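About Us

Najafi Kitchen Storage and Supply is a small company in Nadidville. We sell white wire trays, baskets and shelf inserts for home kitchens, pantries and laundry rooms, and we fit them for customers who live within driving distance of the shop.

Halima Minja and Fasil Habte started the business in a shared garage with 2 shelving units and a borrowed van. Halima had spent years managing the stockroom of a restaurant supply store. Fasil did cabinet repair. Most of their first customers were renters who wanted more room in a cupboard and were not allowed to drill into it, so the early range was made up of pieces that stand on their own.

That is still most of what we sell. The catalog now lists 197 items. Last year we sent out 3,430 orders, and 786 of them went to people who had bought from us before.

Every new tray spends time on the worktable before it goes in the catalog. We set it down on a flat surface to check that it does not rock, look along the base for bends, and go over the rods by hand for rough ends. Jhosep Carhuamaca runs the table and keeps the notes. If a tray fails, it goes back to the maker with his list.

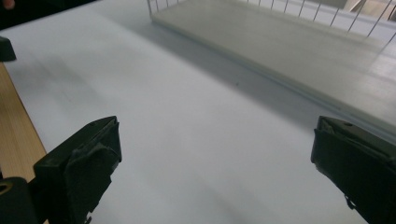 A white wire-sided tray on the worktable.

The flat-base trays are the ones people ask for by name. Small jars and spice tins stand up straight in them, and a bottle that drips does not mark the shelf underneath. The open-wire baskets are better for onions, potatoes and anything else that needs air. We carry both in three depths, and the sizes are printed on the tag in inches.

Zawadi Kashindye handles orders and returns. Zawadi Mussa does the home visits. If you call and ask for Zawadi, please say which one you need. A home visit includes measuring, a written layout and one follow-up. You can keep the layout whether or not you buy from us.

We also stock the Nurneo line of drawer dividers and Flusix shelf clips. Both are kept at the counter, so ask if you do not see them.

The shop is open to the public. Bring the width, depth and height of your shelf, measured on the inside, and the height of the tallest thing you plan to keep there. A photo of the cupboard with the door open is useful too. Returns are accepted on any item that has not been cut or bent to fit.

Page last updated 2025-07-21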